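4. Packing the small textiles tray

Goes with sections 3 (rolling) and 5 (labels). If you've not done the rolling yet go back and do it, the tray won't close on folded bath towels.

You need:
the box, lid off
towels and cloths, clean and fully dry
socks, paired
a table with a cloth on it, near a window if you've got one

4.1 Take the lid off and stand it out of the way. Not under the tray, it slides.

4.2 Wipe the inside. Dry cloth only – the floor of the tray is white card and it marks.

4.3 Roll each towel from the plain end, so the trim finishes on the outside. Ruffles and scalloped ends get crushed if they start in the middle of the roll.

4.4 Lay the rolls in side by side, standing the same way. Striped things to the left, printed towel next, then white, then anything folded flat on the right. Any order works but keep to one, Corina had to redo hers twice.

4.5 Thin cloths can be folded instead of rolled. Logo or label up, near the top corner, so you can read it without pulling everything out.

Note: leave slack between rolls. If you have to push, take one out and start a second box.

4.6 Socks last. Bunch each pair into a ball and lower it in from above, don't drag it across the towels.

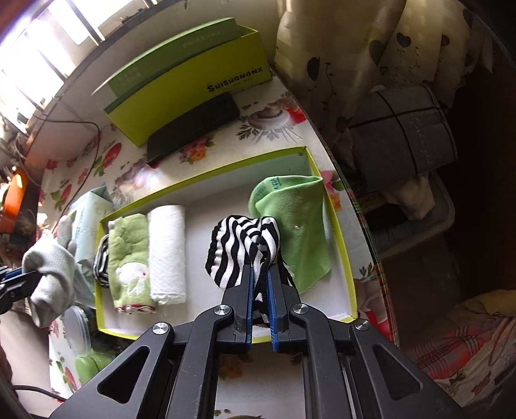

Bovitz, August

Changes to this section since the last print. The old step 4.6 had socks going in first, at the bottom. Scrap that. They rolled about and the towels sat crooked on top. Striped sock now goes in over the rolls, wherever there's a dip.

4.7 Check the height. Nothing above the rim. A sock that sticks up can be squashed flatter, a towel has to be re-rolled tighter.

4.8 Lid on, straight down, both hands. Press the corners, not the middle.

4.9 Write the contents on a slip and tuck it under the lid edge. Our slips are form 679, ask Floarea if you've run out. Plain paper is fine in the meantime.

CAUTION: cardboard tray. Don't lift it by one wall when it's full. Hand underneath, always.

CAUTION: nothing damp. Even one flannel will go through the whole box by morning and teh card goes soft.

Storing
Stack no more than 2 high. Keep off the floor and away from radiators. A sunny ledge is ok for an afternoon, not for a month – the bright green fades and so do the towels.

If something's wrong
Lid won't sit: a roll is too fat, usualy the white textured one. Re-roll.
Walls bowing out: too full. Take the folded cloth out first, it's the easiest to rehome.
Roll keeps opening: turn it so the loose end is underneath.
Odd sock: don't put it in. Odd sock bag, see 5.

Queries about this section to Embla Tangen.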